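Home News Business Food Events Contact
Search this site Go

Why the Karora bakery stopped opening at dawn

March 27, 2025

The owner of the Karora bakery in Trevmont used to start work at two in the morning. Last July she moved opening time to 7 and cut the menu.

"I was baking 69 kinds of things," she said. "Now it's 47, and I know which ones sell."

Her rye loaf stayed. So did the seed rolls she learned to make in Ilby, where she trained for three years. Croissants are now weekends only.

Some regulars complained about the hours. "The early crowd went to the gas station for a while," she said. "Most came back."

She does the ordering herself and buys flour twice a month. Rent is her biggest worry, and her lease is up next year. 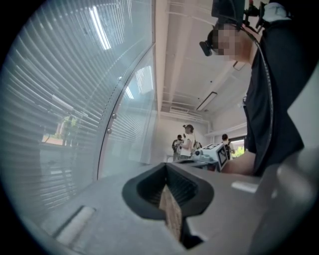
Venetian blinds behind a glass partition.

She has no plans for a second shop. "I'd like a vacation first," she said.

Related
Rewi Street parking changes
Trevmont market adds 216 stalls
Where to buy rye flour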